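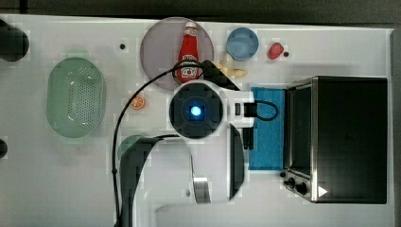 Our Day at the Amelar Open House
Group project report, Introduction to Automation, Troncoso School
By Violeta Rivadeneira and Macarena Paredes

Search this site Go

1. Why we went

Our assignment for this unit was to watch an automated system at work and report on how people and machines share the job. Most groups picked something close to school, like the car wash or the parcel lockers. We wanted an arm! Macarena had seen a flyer for the open house at Amelar, over in Nustcombe, and it promised a live demonstration with a kitchen setup and time for questions afterward. We signed up that same evening.

The open house was on Thursday, April 21, 2022. We took the early bus and got there before the doors opened, so we had time to go over our question sheet and rewrite half of it. (The first version was almost all "how fast is it," and our teacher had already warned us that speed was the least interesting thing we could ask.)

What we wanted to find out:

- How does the arm know what to do with objects it has to handle?
- What does a person still have to do during a run?
- What kinds of mistakes happen, and who notices them?

2. The setup

We had pictured a robot behind a thick cage, building something huge. The demonstration was a white arm at a white table laid out with kitchen things, a lot of them toys, the kind you would find in a preschool play corner. There was a plate with a ketchup bottle, a light blue bowl, a banana, a strawberry, and a pale green colander. A toaster oven sat on the right side. We both liked it right away because you could tell what everything was without any training. If the arm went for the wrong thing, even we would know.

Our guide was Telma Acuña, and she started by asking everyone to guess which object would be the hardest to pick up. Nearly all the visitors said the strawberry. Macarena said the bowl. I said the bottle, since it looked heavy compared to the toys. Telma told us to write our guesses down and keep them until the end, which was a smart trick, as it meant we all watched much more closely.

The job for the morning was a small one. The arm was supposed to come down next to the flat blue piece by the oven, close its gripper on it, lift it and put it down again in a different spot. Nothing else on the table was part of the job. The other objects were there so that the software had to find the right one in a crowd. I think I would have skipped that part if I had designed the demonstration, and it would have been a worse demonstration.

The program that ran it all is called Flendus. We got to see its screen while it was working. There is a list of steps on one side, and the step in progress gets highlighted, so visitors could follow along and say "okay, now it's going to close" before it did.

3. Watching the runs

The first thing we noticed was how slow the last little bit was. The arm crossed the table at a nice even pace and then, near the blue piece, it crept. Someone behind us thought it had frozen. Then the fingers closed and there was a little cheer from the front row (Macarena started it, and she is not sorry).

Soft, flat things are hard for a gripper with two fingers. We had never thought about this. When I pick up something flat from a table, I slide a fingernail under it or pinch up a fold, and I don't plan any of that. The arm has to come in at a useful angle and low enough to catch the edge, but it can't push down into the table. On one run it closed a little too high and came up with nothing, and I was surprised by how much I was rooting for it. The operator just started the run over. 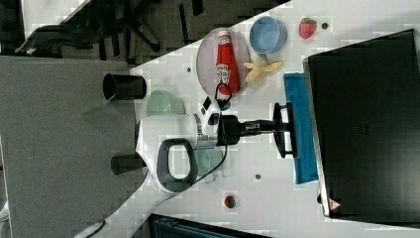

Telma said that a missed grab is worth as much to the team as a good one, as long as somebody writes down what happened. She told the group that the day she stopped deleting failed runs was the day the project started moving. They keep every run now, and each one gets a short note from the person at the desk. In her opinion the notes are what new people should read first, before any manual.

We asked how many runs they had. The folder she opened for us held 2,000 from this one table. We asked if we could read some of the notes, and she let us scroll for a while. Some were one word ("good"). Others were long and a bit grumpy. One said only "too high again," and the one right after it said "too high again, see previous."

After that, visitors were allowed to choose where the blue piece would start. A little kid set it down crooked on purpose, and the arm took noticeably longer to settle on an angle. It got it, though! Our own turn was less exciting. Macarena laid it very neatly, and I complained that she was going easy on the robot, and she said good science starts with the simple case. We are still arguing about this.

We wrote down these observations during the runs:

- The operator kept one hand near the stop button through the whole run, even when talking to visitors.
- Between runs a person put things back by hand. The arm did not tidy up after itself.
- Everyone, including the staff, stopped talking when the gripper was close to the blue piece.
- The cables got attention. The operator checked that they had room to move before each start.

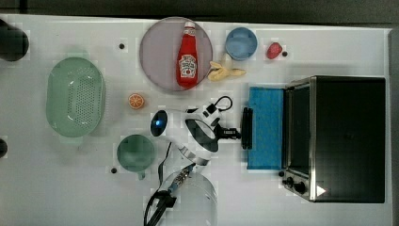 That last one about the cables became our favorite topic, and we ended up spending a whole page of our notebook on it. An arm can bend in ways a cable would rather not. If a cable is too tight it can pull, and if it has too much slack it can sweep across the table and bump something. We asked how they decided on the length and got the answer we liked best all day, which was that they tried one, and it was wrong, and they tried another.

4. What we learned about our three questions

How does the arm know what to do? In this demonstration, people first guided the arm through the job many times, and Flendus learned from those recordings. Nobody typed in the position of the blue piece. We had assumed there would be a long list of coordinates somewhere, so we had to cross out a full paragraph we had written in advance. (Lesson for next time: don't write the results section on the bus.)

What does a person still have to do? A lot more than we expected. Someone sets the table, checks the cables, starts the run, watches, stops it if needed, resets and writes the note. In a single run there is more human work than robot work. The staff seemed to enjoy it, and they were patient with our questions, even when we asked the same one twice in different words.

What mistakes happen? Gripping too high was the one we saw. We were told about others, such as going for the wrong object, but we didn't see that one ourselves, so we are only passing it on.

And the guesses? According to Telma, round things can roll away, but once the gripper touches them they at least keep their shape. The flat blue piece had given them the most trouble of anything on that table. None of us had even written it down.

5. Problems with our report

We only watched one job on one table on one morning, so we can't say anything about how the arm would do elsewhere. We also got excited and forgot to time the runs until they were almost over, so we left our timings out. Our teacher asked us to include what we would change, and it is this: one person should watch and the other should write. We both watched. Some of our notes say things like "wow" with no further detail.

We would like to go back in September, when Amelar plans to have the arm open and close the oven door. Macarena has already started a new question sheet.

Share 5 Comments 3

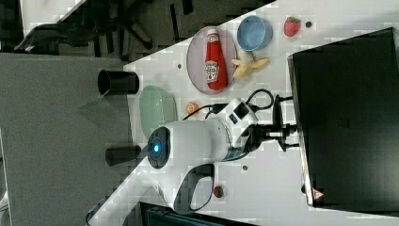 Gunārs Krūmiņa
Great report. I'm with Macarena on laying it out neatly first. Get the plain case working, then let the little kid at it. Did they say whether the crooked starts get kept in the same folder as the regular ones?

Macarena Paredes
Thank you!! Finally someone agrees with me. Yes, same folder, and the note has to say who placed it.

Violeta Retamal
My group did the parcel lockers and now I'm jealous. We got 99 out of a possible 100 interesting facts about hinges. Can I come along in September?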